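# Sorting Mixed Household Items at a Shared Table: Project Report

**Prepared by:** Pranab Miah and Mitali Wickramasinghe
**Program:** Household and Materials Studies, Naltley College
**Date submitted:** 05/02/2025

## 1. Purpose of the Project

This report presents the work carried out by the authors for the second-year practical component. The assignment asked each pair of students to choose an everyday storage problem, study it in a real room, and propose a method that could be followed by other people without training.

The authors selected the mixed table. The term is used in this report for any surface in a home or shared building where objects of different kinds collect before they are put away, recycled, or thrown out. Such surfaces are common in student housing. The Amarasinghe residence, where both authors live, has one in each of its 16 shared kitchens.

The project set out to answer two questions. First, which kinds of items remain on a mixed table the longest? Second, can a short written method help residents clear one in a single session?

## 2. Background

Course readings on household organization generally recommend sorting by room, so that kitchen items return to the kitchen and bathroom items to the bathroom. The authors found this advice hard to apply in shared housing. Residents often keep everything they own in one bedroom, and many objects have no fixed place at all.

A survey was distributed to residents in June, and 54 completed forms were returned. Respondents were asked to name the items they found most difficult to put away. Packaging and electrical items were named most often. Several respondents wrote that they kept packaging in case something had to be sent back, and that they kept adapters when they no longer knew which device they belonged to.

## 3. Materials and Setting

The work was based on a light wooden table and a varied group of household items. The authors wanted the group to include soft packaging, hard containers, electrical goods, and small tools, as these categories had all appeared in the survey responses.

Among the items used were a sheet of clear bubble wrap, a mesh bag in orange-red, a peach-pink hair dryer, a white power strip, a small black plug-in adapter, and a clear plastic bottle with a green cap. A purple-and-white can and a small gray plastic container were also included. 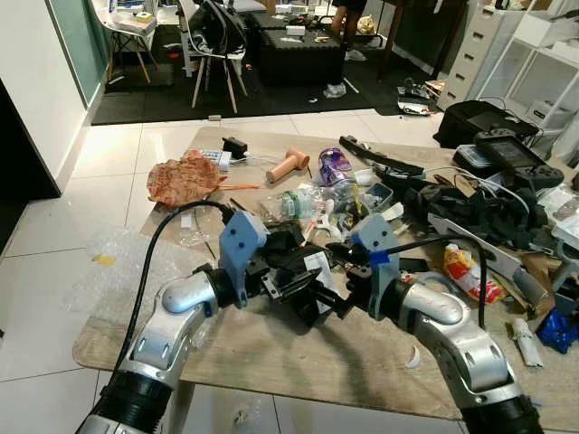

## 4. Method

The method was written to fit on one sheet of paper and was tested by 28 residents, each working alone. It consists of the following steps.

1. **Clear the soft packaging.** Bubble wrap, plastic film, and mesh bags are taken off the table first. These items cover others and make the table look fuller than it is.
2. **Separate anything with a plug or a wire.** Power strips, adapters, and appliances are placed together at one end. Wires are untangled before anything else is moved.
3. **Group containers by condition.** Bottles, cans, and tubs are divided into those still in use and those ready for recycling. Cans are checked for remaining contents.
4. **Collect small tools and loose parts.** A shallow tray is used, and the tray stays on the table until the end.
5. **Return each group to its place.** Where no place exists, the resident writes one down – a shelf, a drawer, a labeled box – before the session ends.

Storage boxes were bought from Fivano, and adhesive labels were supplied by Brameo at no charge to the college.

## 5. Findings

Most residents completed the first and third steps without difficulty. Packaging was removed quickly, although there was disagreement over bubble wrap. Some residents wished to fold and keep it, while others treated it as waste. The written method did not settle this point, and the wording should be revised.

The second step took the most time. Residents spent long periods deciding whether an adapter was still needed, and a number of them stopped to look for the matching device in their bedrooms. Hair dryers caused a different problem. They were easy to identify, but their shape did not suit the boxes provided.

The tray was well received. One resident noted on the feedback form that she had "finally found the little screwdriver," and asked to keep the tray.

## 6. Limitations

All participants lived in the same building, and the results may not apply to family homes. The project also did not examine how long the tables remained clear after each session.

## 7. Recommendations

The authors recommend that the residence provide one tray and one box for electrical items in each shared kitchen. Boxes should be deep enough to hold a hair dryer lying on its side. The instruction sheet should state clearly that clean bubble wrap may be folded and kept, up to the amount that fits in a single box.

A follow-up visit to the kitchens is proposed for the next stage of the course, using the same survey form with an added question on unidentified adapters.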